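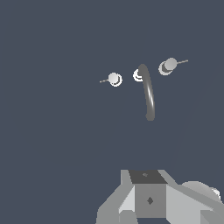 Beltusero bench, adhesive shelf life
May 10, 2021

Purpose today: find out why the two-part epoxy from the Morum batch is setting soft on the brass coupons. Same resin, same hardener, same 2:1 mix by weight as in March. The March coupons are hard enough that a fingernail leaves no mark. The new ones dent.

Materials
Resin: Morum, opened can, lid resealed with tape after each use.
Hardener: Morum, new bottle. Old bottle kept on the lower shelf, nearly empty.
Coupons: brass strip, degreased with acetone, abraded with 220 grit, wiped again.
Clamps: the small spring ones. The screw clamps are still out at Huanca.
Scale: bench scale, reads to 0.01 g. Checked against the brass weight before starting. Reading was correct.

Method
Mixed 15 g total per cup. Resin first, then hardener, stirred with a flat stick and scraped down the sides twice. Let the cup stand until the large bubbles came up, then spread with a notched blade. Pressed the second strip on, clamped, wiped the squeeze-out. Left a bead of the squeeze-out on wax paper beside each joint so there is something to poke without disturbing the bond line.

Cup A: old resin, old hardener.
Cup B: old resin, new hardener.
Cup C: new resin (unopened can from the storeroom), new hardener.

Not enough old hardener left for a cup D with the new resin. Should have planned the split before pouring A.

Observations
Cup A thickened on the usual schedule and got warm in the hand. The bead was tacky when I came back from lunch and firm by the time I cleaned up.

Cup B was slower. It stayed pourable well after A had gone stringy and never got noticeably warm. The bead still takes a print from the stick. Surface has a slightly greasy feel, which wiped off with a dry towel and then came back.

Cup C behaved like B. Same greasy film, same soft bead. The color is a shade lighter than B, which I put down to the age of the resin in B.

B and C share only the new hardener. A has the old hardener and is fine. On the face of it the opened can of resin is cleared and the new hardener is the problem.

Went back to the label. The new bottle has a different suffix on the product code. Same name, same bottle, same cap color. The sheet for this suffix gives the mix ratio as 3:1 by weight. The old sheet, the one taped inside the cabinet door, gives 2:1. So everything made with the new bottle has been running with a large excess of hardener, and the greasy film is probably unreacted amine coming to the surface.

Check
Cup E: new resin, new hardener, 3:1 by weight, 15 g total. That is 11.25 g resin and 3.75 g hardener. Mixed the same way. It warmed up properly and the bead was firm at the end of the day with no film. Joint left in the clamp overnight.

Heat
Put the B joint in the small oven to see if a post-cure would save it. Oven was set to 80 C, the thermocouple taped to the shelf settled at 87 C. The offset has been there for a long time and should be written on the oven door. Took the joint out after the second hour. Harder than before, but the edge can still be cut with a knife. Not worth doing to the Rundik parts. Those will have to be split and cleaned.

Splitting the Rundik parts
Tried one only. Heat gun on low, thin blade started at the corner, twisted. It came apart with most of the adhesive on one face. The residue scrapes off in curls while warm and turns gummy again if it gets too hot. Acetone swells it but does not dissolve it. Best results came from scraping warm, then letting the part cool, then abrading. The brass came out clean enough to rebond. No visible distortion on the flat face, but I have not put it on the surface plate yet.

Changes made
Old mix sheet removed from the cabinet door. New sheet taped up with the suffix circled.
Old hardener bottle marked "2:1 ONLY, DO NOT TOP UP."
New hardener bottle marked "3:1 BY WEIGHT."
Added a line to the mix log for the full product code, suffix included.

Still open
Volume ratio for the new hardener. The sheet gives only weight. Anyone using syringes should stop until this is worked out from the densities.
Whether the Huanca kit went out with the new bottle or the old one. Box label does not say. Need to ask them to read the suffix off the bottle before they mix anything.
Pull test on A and E once both have had the full cure time. Use the same grips as March so the numbers can be compared.
Reorder wax paper.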